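Is a wooden table really made of wood?

People say "solid wood" a lot. Shops say it even more. Should you believe them? Sometimes yes, but it pays to check first.

Wood comes from trees, and trees grow in rings. When a trunk is sawn into boards, those rings show up as lines and swirls. We call this the grain. In real wood, no two boards match exactly.

Now for the tricky part. A printer can copy grain onto paper, and the paper can be glued on top of something cheaper. Another trick is veneer, a very thin slice of real wood stuck over a plainer board. Is that cheating? Not if the label says so.

So be a detective. Look at the top of a table, then crouch down and look at the edge. Do the lines carry on over the side? If they stop dead, be suspicious. Next, hunt for the same swirl twice. A tree wouldn't do that, but a printer would.

Colour won't help you much. Some people will tell you pale wood is always pine. It isn't! Birch, ash and maple can be pale too, and stain can turn a light board dark in an afternoon.

What about weight? Heavy doesn't prove anything either. Plenty of glued boards weigh more than pine. 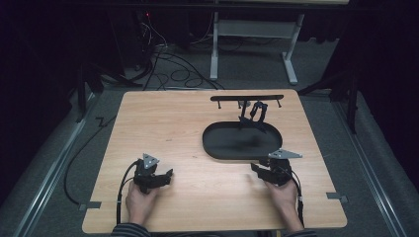

A light wood tabletop with a pale, honey-coloured grain. Would you trust the top alone?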